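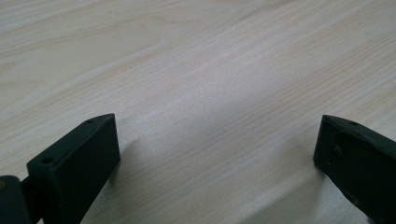 How to write a book review for the Clullska reading blog

16 February 2020

This page covers reviews of fiction, including young adult, fantasy and romance. Non-fiction has its own page. Read the whole page once before you start, then work through it in order.

Before you read

Check the review list to make sure the title hasn't been taken. If the book is part of a series, note which volume it is and whether you have read the earlier ones. This goes in the header of the review. A reader coming to the third Endale novel cold will have a different experience from one who has read the first two, and both reviews are useful as long as they are labelled.

Taking notes

Keep notes on paper or in a plain text file. Record the page number, a few words on what happened and your reaction. For e-books, use the chapter and percentage, as page numbers change with the font size. Copy quotations exactly, with the original punctuation, and mark them clearly so that they don't get mixed up with your own wording later.

Stop at 80 pages and write down what you think the book is about. Do not edit this note afterwards. When you finish the book, compare the two views. Where they differ, you usually have the main point of the review.
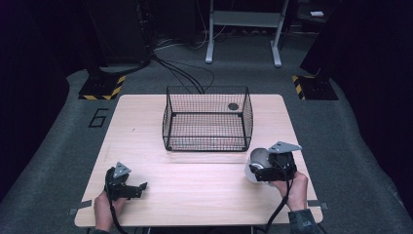 Sort your notes before drafting. Use four headings: plot, characters, setting and prose. Most notes fit under one of them. Anything that doesn't fit goes under a fifth heading, "other", and is looked at last. If you work with slips or index cards, an open-topped container such as a black wire mesh basket will hold the unsorted ones, and you can see through the sides whether any are left. Delete or discard notes that repeat each other.

Structure

A standard review has 6 paragraphs:

1. Title, author, genre and one sentence on the premise.
2. The plot up to the end of the first act. No further.
3. The main characters and what they want.
4. What works, with one quotation.
5. What doesn't work, with one quotation.
6. Who the book would suit, and the rating.

Paragraphs 4 and 5 may be swapped. Do not merge them.

Spoilers

Anything revealed on the back cover is not a spoiler. Anything after the first act is, unless the publisher's own summary gives it away. If you can't make your argument without a spoiler, put a warning on a separate line and leave a blank line after it. Deaths, parentage and the outcome of a love triangle always need the warning.

Criticism

Criticise the book, and leave the author out of it. "The dialogue is flat" needs a line of dialogue to support it. "I didn't like her" is acceptable only if you say what the character does – dislike of a heroine is a common complaint in fantasy romance and is of little use without the reason.

Ratings

Ratings run from 1 to 6. Half marks are not used. A 3 means the book was readable but you would not recommend it. Books you did not finish get no rating. State where you stopped.

Submitting

Save the review as plain text, with the title of the book as the file name. Upload it through the Gruvex form and tick the box if you received a free copy. Reviews of free copies must say so in the first paragraph as well.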